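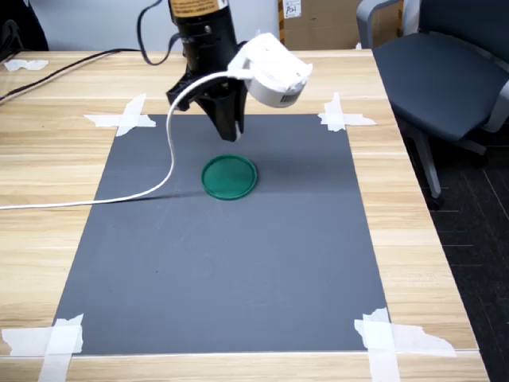 Arm 2 over the taped mat, green lid under the gripper.

Lid picks paused on Arm 2

Quick one before the weekend. Arm 2 is off lid picks until further notice. On Friday the camera cable snagged partway through a run — the arm kept going, the plug pulled half out, and the picture froze. Controller carried on with the last good view. Gripper came down 30 mm off and pressed into the mat before Nusrat Sial hit the stop. No one hurt, fingers look straight, but we havent checked the wrist yet.

Log shows 17 dropped-picture warnings in the hour before. None of them stopped the arm. That's the real fault and it's ours: the warning was set to "note" when we moved over to the Lekari software in February. Ticket is 3578 if you want the whole thing.

For now:
Hands off Arm 2 unless Sadia Magsi has signed you on.
All other arms — check the camera cable has slack at full reach, both sides, before you start.
Lost picture = stop. Set it in the Lekari menu under Faults. Takes a minute.
Don't re-tape the mat. Sadia wants to measure from the tape as it is.

Cable clips are on order from Skoryk, no date yet. Plarkgate crew, please check your your arms too and tell Sadia what your warning is set to.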